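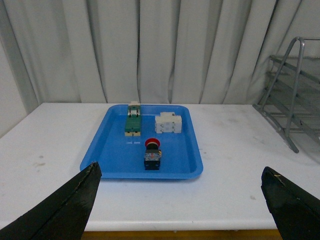
Haircuts and Headlines: How a Celebrity News Desk Covers a Changed Look
Project report, Popular Media and Audiences, Trumcombe College

1. What we set out to do

When a famous person changes their hair, somebody writes 300 words about it. Our group wanted to know where those words come from. We took three entertainment sites, which we call Boltham, Wernthorpe and Beneš after the streets our group members live on, and collected every story they ran during September about a singer, rapper or actor looking different from before.

That gave us 546 stories. We had planned on far fewer and had told our instructor so in writing.

2. How we coded the stories

Each story got a row in a shared spreadsheet with the headline, the length, the kind of change (hair, weight, tattoo, teeth, clothes, "glow") and the source of the opinion. The last column took the longest. Most stories say that "fans" think something. We wanted to know which fans, so we followed every link and embedded post to find out who had spoken.

Two of us coded each story separately and then compared. We disagreed most over "glow," a category we should have defined before we started. One member held that it meant skin. Another held that it meant divorce. We settled on "general improvement, cause not stated" and recoded that whole column over a weekend.

3. What we found

The word "fans" usually meant a handful of comments under a single post. In the Wernthorpe stories the same comment often turned up twice, once as a sign of outrage and once, a few paragraphs down, as a sign of support. Boltham liked to say the internet was "divided" and then quote people who agreed with each other.

Beneš was the surprise. It ran fewer stories and they were longer, and it sometimes named the hairdresser. It also ran the longest piece in our sample, 3,255 words on a pair of bangs. All of us read it. Two of us thought it was good.

Tattoos were treated differently from hair on all three sites. A haircut was news for an afternoon. A tattoo brought a timeline, a list of earlier tattoos and a paragraph guessing at the owner's state of mind, normally with no quote from the owner. Tattoos in memory of another person got the most guessing of all, and the comments chosen for those stories were noticeably meaner than the ones left out.

4. Problems

The sites edit their headlines after publishing. We saved ours at 9 in the evening, and by morning several "shocked" fans had been calmed down to "curious." We kept the evening version throughout and note that a morning version would have made everyone look more reasonable.

We also meant to survey readers. The survey went out to the college mailing list, which has 2,000 addresses on it, and the replies would have fit in an elevator. They are in the appendix and we draw nothing from them.

5. If we did it again

We would pick a shorter period and write the category definitions first. We would also record the time of the celebrity's own post, so that we could measure how long it takes for a reaction to be reported. In a few cases we suspect the story went up before the reaction did, but our spreadsheet can't show it.

The full coding sheet is with the department office. Column K is blank on purpose.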